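Speaker notes — "Who scoops now?"
Lelcombe, 26 March 2022, slot is 30 minutes with questions

Slide 1. Title

Say hi, wait for the door to stop banging. I run the drinks counter at Yeon, I've done it for 7 years, and I'm not an engineer. Kyung-hwa Nam was supposed to do this with me and she's on shift, so you get me (she has seen the slides and she argued with two of them, I'll tell you which).

Slide 2. What the job was

Ask for hands: who here has worked a counter? Okay. So you know the ice. Every cold drink starts with it, and on a hot Saturday it's the same move from open to close. Scoop, tip, scoop, tip. I had a wrist brace in my bag all summer. I never thought of it as a task, it was just the thing my arm did while I talked to people.

Slide 3. What we changed

Triradance put in one arm, in September. It does ice. It does not do milk, lids, or Mr. I-Want-It-Half-Sweet-But-Not-Really. Give the number here: 457 drinks on our busiest day so far. Pause, let them groan.

The part I want to slow down on — the arm didn't take a person off the rota. It took a corner of the counter, and it took the quiet little break you get while your hands are busy and your head isn't. Eun-seong Kwon said he missed scooping. I laughed at him and then about a month later I missed it too!

Slide 4. The practice table

Before any new routine goes on the counter we try it at the table in back. Clear plastic-looking cubes in a pink bowl, a metal scoop, cups in a stand. Talk about the handle: it sticks out over the rim, and when you set up a bowl for yourself you don't care which way it points. Now we care. We argued for a whole afternoon about which way the handle goes, and that was the first time anyone had asked the counter staff how we set our stuff down. Kyung-hwa drew it on the back of a receipt. That receipt is now the setup sheet.

Don't rush this one. Leave it up while I tell the receipt story.

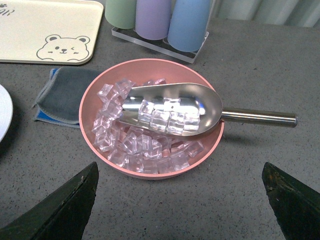 Slide 5. Three things that got harder

Training new people. They used to start on ice, it was the easy way in. Now the first thing they touch is a customer.

Talking. I used to chat while I scooped, and now I'm standing there with a cup like I'm waiting for a bus.

Blame. When a drink is short on ice, who says sorry? We do. We decided that early and I still think it's right, but Kyung-hwa doesn't (this is slide argument number one).

Slide 6. What I'd ask for

Get the people who do the job in the room before the counter gets measured. Gitbridge did ours the other way around and we moved the syrup rack twice. Pay for the practice hours. Ours were paid from the second week, ask me about the first week over coffee.

Argument number two: I say keep one shift a week by hand. She says that's nostalgia. Take a vote if there's time, then questions.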